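**Folding on the bed or at a table?** (Laundry & Linen board, thread 3784)

**mossgate**
Moved into a smaller flat in April and there's no table big enough to fold on any more, so it all gets done on the bed. My T-shirts come out of the drawer with a crease straight down the front and the shoulders stretched. I iron work shirts but I'm not ironing T-shirts. What am I doing wrong? I fold them flat on the duvet, sleeves in, then in half, then in half again.

**Deschamps**
The duvet is your problem. It gives under your hands and you can't press the air out of anything. Pull it right back and fold on the fitted sheet. A mattress with a sheet pulled tight is nearly as good as a table.

Before it goes down flat, hold each thing up by two points, give it one shake and let it hang for a few seconds. Most of the small wrinkles drop out under their own weight. I do the whole basket that way, blue stuff first because there's always more of it.

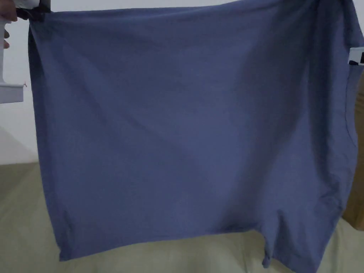 Where should you hold a T-shirt when you shake it out?

By the shoulder seams, about an inch in from the sleeve. If you hold it by the hem the neck takes all the pull and goes wavy after a while. Shorts go by the waistband, one hand at each side.

**Fedimard**
Disagree about the shoulders. Hold a heavy cotton T-shirt by the shoulders every week and you get two little peaks that never come out. I hold mine by the bottom hem at the side seams, upside down. Shops peg them that way on a line too.

**Deschamps**
Pegging is different. It's hanging there for hours, full of water. I'm talking about a few seconds with a dry shirt.

**Fedimard**
Fair enough on the time. I still get fewer peaks my way.

**mossgate**
Tried both last night. Couldn't tell much difference between shoulders and hem, but taking the duvet off helped a lot. The crease down the front is still there though. Is that the folding or the drawer?

**Virura**
Drawer. If they're stacked flat and you have more than fits, the bottom ones get pressed. File them upright so you can see every one from above. I use Woo-jin Jeon's fold, he posted it on here a while back:

1. Face down, smooth from the middle outwards.
2. One side in to the middle, sleeve back on itself.
3. Same on the other side.
4. Bottom hem up to just short of the collar.
5. In thirds from there, so it stands up by itself.

There's no fold down the centre of the front, so you don't get the line.

**Preleseck**
I gave up on folding T-shirts and hang the lot. I've got over 300 hangers from when we closed the shop, so it costs me nothing. I know that isn't much help in a small flat.

**mossgate**
No it isn't, the wardrobe is already full of coats! But thanks. Will try the upright fold on Tuesday when I do the next wash.

**Deschamps**
One more thing, on order. Don't tip the whole basket out across the bed. You end up leaning over one pile to fold another, and the things underneath get crumpled again. Take one item out, put it in the middle of the sheet, fold it, move it to the pillow end. Jeans and anything in denim want doing early while there's still plenty of space.
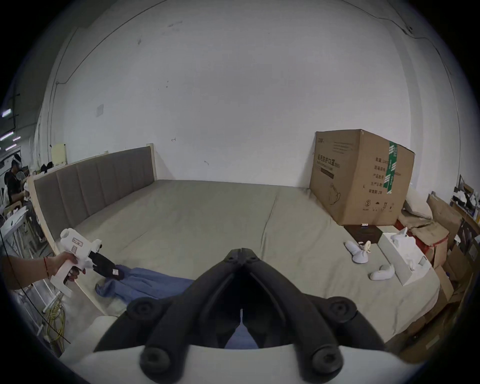 Heavier things also need their seams pulled straight before you fold. Lay the garment down, find the side seam, run your hand along it and then turn it over and do the other side. With trousers I put the two inside leg seams together first and ignore whatever the front is doing. It sorts itself out once the seams match.

**Fedimard**
Agree with all of that. I'd add turn the pockets in. A pocket lining left sticking out makes a lump you'll see through the leg.

**Virura**
For denim I fold in half lengthways, then up in thirds. Rolling makes them too fat for my drawers. I get 6 pairs in one drawer folded and could never close it when they were rolled.

**Preleseck**
Rolling is fine for a suitcase. Wouldn't do it at home.

**mossgate**
Right, I've moved the T-shirts to the deeper drawer and stood them up. They fall over when I take 2 out. Does anyone use a divider?

**Virura**
A shoebox lid, cut down to fit. Or a bookend if you have one lying about.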